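Do Home Battery Schemes Deliver What They Promise? A Look at the Zallwood Pilot

Student project report, Energy and Society module
Submitted 02/02/2025

Background

I picked this topic because my parents were sent a leaflet. It said that a home battery would "pay for itself" and "keep the lights on when the grid goes down", and it gave no workings for either claim. When the module asked us to test a public claim about energy against whatever evidence we could find, I already had one pinned to the fridge.

The leaflet came from Drondance, a firm that supplies and fits batteries for the Zallwood pilot. Zallwood is a housing estate on the edge of Tirville where a number of homes already had solar panels on the roof. The pilot offered batteries at a reduced price to any household that agreed to share its meter readings. A summary of the first year was put out by Benmoussa, the consultancy hired to run the study, and that summary is my main source. I also used the leaflet, the terms and conditions, and the answers to a short questionnaire of my own.

I should say at the start that I am not against batteries. I think storage is needed if we want more solar on the system. My doubts are about how this scheme has been sold and measured.

What was claimed

The leaflet makes two claims that can be checked. The first is that a household will save money every month of the year. The second is that the battery gives back-up power in a power cut. There is a third claim, that taking part "helps the whole community", but I could not find a way of testing it and the leaflet does not say what it means.
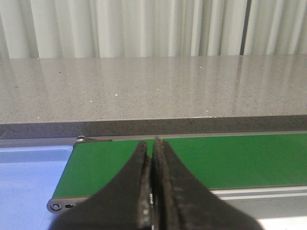
The Benmoussa summary is more careful than the leaflet, though it leans the same way. It says that 1,274 homes were invited to join and 357 had a battery fitted. It then gives all its results as averages over the homes that were fitted. I can't fault the arithmetic, but the homes that said yes were not picked at random. They had to find part of the cost up front, they had to own the house, and they had to have a garage or a dry outside wall with enough room. People who meet those conditions may well use electricity differently from their neighbours. The summary gives this one sentence, in a footnote.

Method

I read the summary twice and wrote down every figure along with where it was said to come from. I then put a paper questionnaire through 100 doors in Zallwood during the same week, choosing every third house along the main loop road and the closes off it. The questions were whether the household had a battery, whether they had noticed a change in their bills, and whether they had been through a power cut with the battery fitted. There was a space at the bottom for comments.

The response was poor and I have not tried to turn it into percentages. I have used the answers only to see whether people's experience pointed the same way as the published results. A bigger sample would have been better, and so would knocking on doors, but I was told by the department that door-to-door interviews would need a separate ethics form and there wasn't time.

Findings on savings

The summary says the average home saved money over the year. I accept that. What it does not show is when. The chart of monthly savings starts in April, when the panels begin to produce a decent surplus, and the darker months are folded into a single bar marked "winter period". If the bar is read against the scale, it is very short. For a household on a flat tariff, a battery in winter has little to do, as most of the solar power gets used as soon as it is made.

The homes that did well in winter were on a tariff with cheap overnight rates. They charged the battery at night and ran the house from it in the evening. This does save money, but it has little to do with the panels on the roof, and the leaflet never mentions that you might have to change tariff. Several people who answered my questionnaire did not know such tariffs existed. One wrote that the savings were "fine in summer, can't see them now".

There is also the matter of what counts as a saving. The summary leaves out the purchase price, which it calls "outside the scope of this stage". I find that hard to defend. A household deciding whether to buy a battery wants to know the saving after the cost, and so did I.

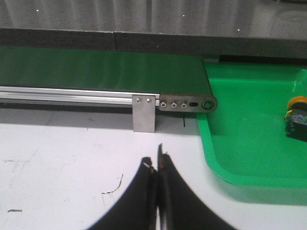

Findings on back-up power

This was the part I expected to be simple. The leaflet says the lights stay on. The terms and conditions say that back-up is available "where the relevant option has been installed". The option is an extra switch unit, charged separately, and without it the battery shuts down along with the grid. There is a sound safety reason for that – a battery must not feed power into a line that engineers think is dead – but it ought to be on the front of the leaflet.

The summary records 2 power cuts in the area during the year. It does not say how many homes had the extra unit, or how long those homes were able to run. I emailed Benmoussa to ask and got a polite reply saying that the data would be considered for a later report. I wrote to Drondance with the same question and had no answer by the time I submitted.

Limits of this report

My questionnaire was small and the people who bother to fill in a form may be the ones with something to complain about. I had no access to the raw meter readings. I have also relied on a first-year summary, and a second year could look different, especially if energy prices move. I did not look at how long the batteries last or what happens to them afterwards, both of which would affect the cost.

What I would want to see next

The meter readings should be published month by month, without names or addresses, and with the winter split out properly. Homes on flat tariffs and homes on overnight tariffs should be shown separately. The invited homes that said no have meters too, and with their permission they would make a fairer comparison than the one used now.

On the evidence I could get hold of, the first claim holds for part of the year and for some households, and the second holds only for those who paid extra. My parents have not signed up. They have asked for a quote that includes the switch unit and are still waiting for it.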